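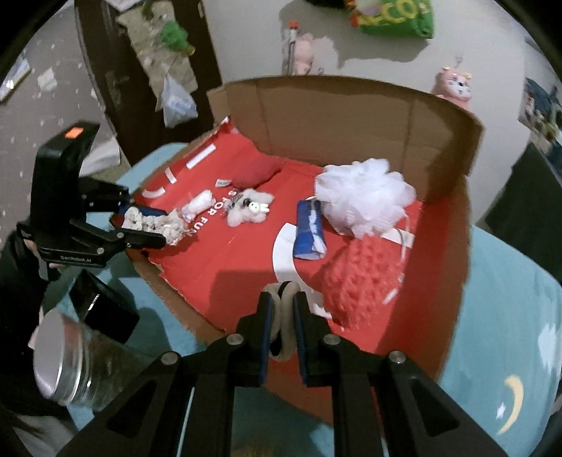
Photo: Houda Fawzy / Clalport packing room

Search the archive Go Advanced search

Subject: Re: [handwork-list] Grippers at the packing table
From: Houda Fawzy

Dear all,

thank you for the replies, also the angry ones. I quote only the part I want to answer.

> In our shop at Pladthorpe the management said the same words in July:
> "the tool learns from you, you keep your place". Do your people
> believe it? And do they get paid the same while they are slow?
> Kollár

To the second question first, because it is easier. Yes, the hourly rate is the same. The piece bonus was the problem. By hand, one of us could sort 38 mixed boxes in a shift, and with the grippers it is 26. After two meetings Drudis agreed to pay the bonus on the old number until the end of the trial. Please ask for this in writing before you start, we asked after.

Regarding the work: it is small mixed goods, bath poufs, tubes, hair things, soft pieces of fabric. A mesh pouf is simple, it lets itself be squeezed and comes up. Thin loops are the worst. With my fingers I don't think about a loop, with two pads I must come from above, close slowly, and often try again. My colleagues who have done this for many years feel clumsy, and it hurts their pride more than the company understands. The wrists are also tired in a new place. We have now a change of task every hour, which helps.

If they believe it? Half and half, I would say. The younger ones find it interesting and have asked for training on the machines. The older ones say that we are teaching our replacement, and I cannot tell them that they are wrong. What I can tell is that so far we have 1,312 boxes recorded and no one was sent home.

I would like to hear from others how the breaks are arranged, and who is allowed to look at the recordings. With us this second point is still open.

With kind regards,
Houda

Contact the list owner | © handwork-list and the authors | Back to top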